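Tastbridge Room Reset: Frequently Asked Questions

Applies to the bedroom and living room checklists, revision 8. Last edited August 17, 2024.

## Sorting

**Where do I start when things are spread over a bed and a sofa?**

Start with the bed. It is the larger flat surface and you will need it for folding. Move fabric first, then packaging, then small hard items. Leave the sofa until the bed is clear down to the sheet.

**What counts as packaging?**

Opened snack packets, crumpled plastic bags, and outer cartons with nothing in them. Check every carton before discarding it. A bag that is clean and has no holes can be flattened and kept with the shopping bags.

**Can medicine boxes go in the basket with everything else?**

For transport between rooms, yes. For storage, no. Keep each medicine in its original box, with the leaflet, and read the expiration date before you put it away. Expired items go in a separate bag for pharmacy return. They are not counted as household trash on the checklist.

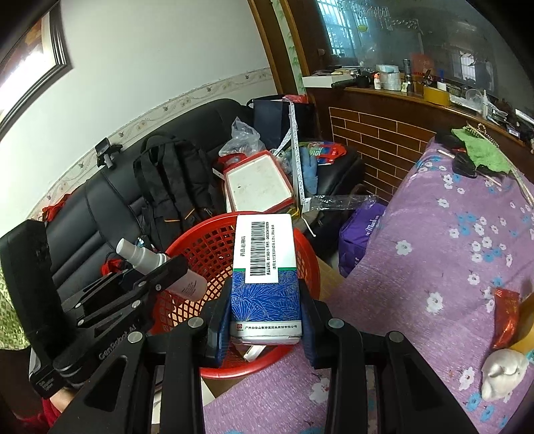 Boxes that pass the date check go to a closed shelf out of reach of children. Do not use the bathroom cabinet if the room has a shower. Write the month of the next check on a strip of tape on the shelf edge; most households on the Rosevdale plan use October.

**Where do spray bottles go?**

Upright, nozzle locked, in the cleaning caddy (item 183 in the Waltora parts list). Do not lay them in a basket with laundry or paper goods.

## Baskets and bags

**Does the checklist require a particular basket?**

No. Any rigid basket with open sides will do. Line it with a towel if you are carrying small items that could slip through the mesh.

**How many bags should stay out?**

The checklist allows one backpack and one shopping bag per person. Empty the rest and nest them. Bags with a zipper are stored closed.

**What about measuring tapes, gloves, and similar loose items?**

Use the 6-compartment drawer insert. Coil tapes before storing. Single gloves are kept until the next reset, then discarded if unmatched.

## Forms

**Which form replaces the Bilyk inventory sheet?**

Form 419. Old sheets remain valid for rooms already listed. Do not copy entries from one to the other; the column order is different.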